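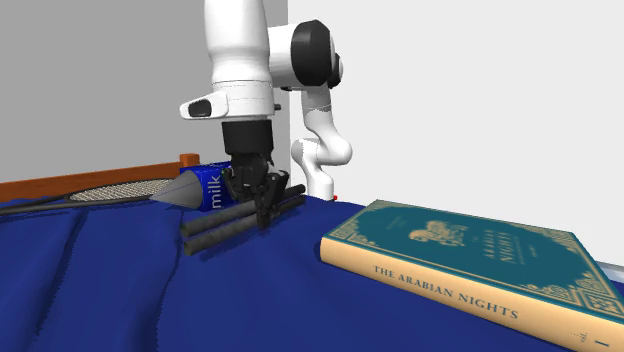 Jorkon gripper in the bedroom simulation, fingers closed around two black rods.

Jorkon Two-Finger Gripper — Safety Notice and Product Information
By the Eklund product desk, 2021-03-25

The Jorkon is a black two-finger gripper for light household handling. It is sold with the Zernden control box, and the same model is included in our simulation package, so customers can try a task before they run it on a real arm.

In February a customer reported to us a fault in firmware 7. When the fingers close on two thin parallel objects together, the controller may read them as one wide object. It then reports "grip secure" although only one of the objects is held firmly. The second can slide out during a fast move. In the customer's case a rod fell from the gripper and hit the floor near an operator. There was no injury.

We repeated the test in simulation, with the rods lying on a rumpled blue bedsheet and other things left close by: a milk carton, a badminton racket, a large book. In 300 runs the wrong message appeared 12 times. The soft surface makes the fault more frequent, as the rods can roll a little while the fingers are closing.

Which units are concerned
All Jorkon grippers with firmware 7 and the Zernden control box. Units supplied with the Prerley controller use another grip check and do not have this fault.

What to do
Install the corrected firmware from the Zernden service menu. The display shows code 623 when the installation is complete. Until then, please pick one object at a time, keep the arm in slow mode and let no person stand under or beside the load. Do not use the "grip secure" message as the only condition for starting a move.

If your unit has dropped an object, check both finger pads and the small linkages for damage before the next use. Worn pads can be ordered separately — they are sold only in pairs.

The simulation package has received the same correction. Saved scenes open as before.

Last updated: 2 days after first publication
Contact | © Eklund | Back to top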